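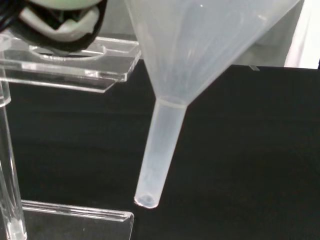 4.2 Gathering the glassware demonstrations

Most of what is claimed for learned manipulation of lab equipment rests on a collection stage that gets one paragraph in the average paper. We give it more space, since we came away from our own with less confidence than we had going in.

The Flornell set contains 200 demonstrations, recorded by teleoperation over 11 sessions. Each one is a short handling task with clear glass or clear plastic: a beaker, a funnel, a flask, or a tube in an acrylic rack. Operators were told to work at a comfortable pace and to keep going after a fumble. We kept the fumbles. The Cloturik protocol, which we otherwise followed, throws them out, and we suspect that a good part of the success rates reported with it come from that one choice.

Two kinds of view were stored for every demonstration, one from the wrist and one from a fixed position over the table (Figure 3). The usual argument is that the two make up for each other. We are not sure they do. From the wrist, a funnel tip is large and easy to find, but the mouth of the same funnel may be out of view at the moment it matters. From the fixed position the whole layout is there, and the fingers cover a good share of whatever they hold. When both views fail together - and with see-through objects they often do - the operator is working from memory of the last few seconds. The learner is given no such memory in our baseline, and we doubt that adding more examples of the same kind would fix this.

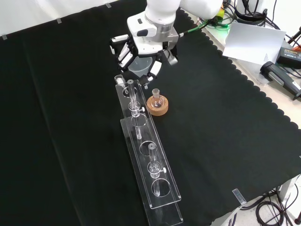

Background is a second worry. All sessions used a black cloth, because early trials on the bare table gave wrist images in which the edges of the acrylic could hardly be made out. The cloth helped the operators a great deal. It also means that every clear edge in Flornell is a bright line on a dark field, and a policy may learn that and little else. We ran 8 checks on a pale surface with the policy trained on the full set. It completed 3. That is too few to support a number in the abstract, and we have left it out of the abstract, but it is hard to read as good news.

Labels were added afterward in Sereo, one per demonstration, giving the object handled and whether the goal was reached. "Reached" proved harder to agree on than we expected. An upright tube that is not fully seated in its hole was counted as a success by one labeler and a failure by the other. We settled these cases by discussion, and a different pair of people could well have settled them the other way. The written rule is in the appendix, along with the cases it does not cover.

We also tried the automatic filter from Tannous, which scores a demonstration by how smooth the hand path is. It ranked several clumsy but correct placements near the bottom and gave high scores to smooth motions that missed the target. We do not use it in the results that follow.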